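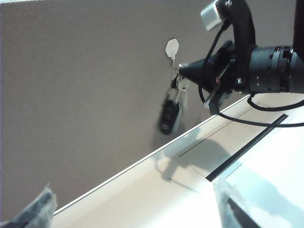 A Pin of One's Own: Where the Keys Live Now

Hello again from the second floor! If you read the March newsletter you'll remember I promised to write something about desk clutter, and then I got distracted by the label maker and you got 2,000 words on label tape instead. Sorry about that (a few of you liked it, and you know who you are). So, for June 2019, keys.

I have lost my keys in every way a person can lose keys at work. Under a folder, in the pocket of the cardigan I only wear when the air conditioning is on, inside a box of envelopes. Once I drove Ivan Skoryk half crazy because I was sure I'd left them in the Dunne room, and he had to walk out of his own meeting to let me in to look. They were in my lunch bag.

What finally fixed it is a pin. A small pin, pushed into the gray fabric of the partition by the desk, and the bunch hangs off it. Two silver keys, the black car fob, the little white tag, all on one ring. I'd been looking at that panel for ages and thinking of it as a wall, when really it's a great big pincushion! My calendar was stuck to it, my dentist card was stuck to it, and it never crossed my mind to hang anything with a bit of weight there.

A few things I learned along the way, since three people stopped by to ask.

Get a pin with some length to it. My first try was a flat thumbtack and the ring slid right off the second I let go, down behind the desk where the cables are. I spent a good while on my knees with a ruler.

Push it in pointing a little downward, so the head sits higher than the point. It holds so much better that way. Nazma Wickramasinghe showed me this one, she used to hang quilts for the Reltska craft fair and she has opinions about pins. If your panel has a hard board behind the fabric, don't force it. Get one of the hooks that goes over the top edge. Wostard Office Supply on the corner has them, next to the binder clips.

Hang the bunch by the big ring or by the tag loop, whichever is easier for you to grab. I like having the tag at the top because it's white and my eye goes straight to it against the gray. The fob is the heavy part of any bunch, so let it hang at the bottom and it'll settle by itself.

And keep it low enough to reach from your chair, but not so low that it's in your way when you're writing. I moved mine twice before I was happy. The holes don't show, the fabric sort of closes up when you rub it with a thumb.

Now the one sensible note. If your desk is near the front door or the visitor chairs, please don't leave your car keys hanging there while you go to lunch. Take them with you or put them in the drawer. The Cerkero folks downstairs have the same panels, by the way, and they've started doing spare badges like this, with a different colored pin for each team. I'm a bit jealous of the colors.

I'd love to hear what else you hang up. Scissors? Headphones? I tried my reading glasses and they're too wobbly for me, but maybe somebody has a trick. Send it to the newsletter inbox or leave a note on my desk, it's the white one with (for once) a clear spot on it.

Next time: the drawer under the printer, and whose 249 rubber bands those are. Yes, I counted them, it was a slow afternoon. If they're yours, come get them before I start giving them away.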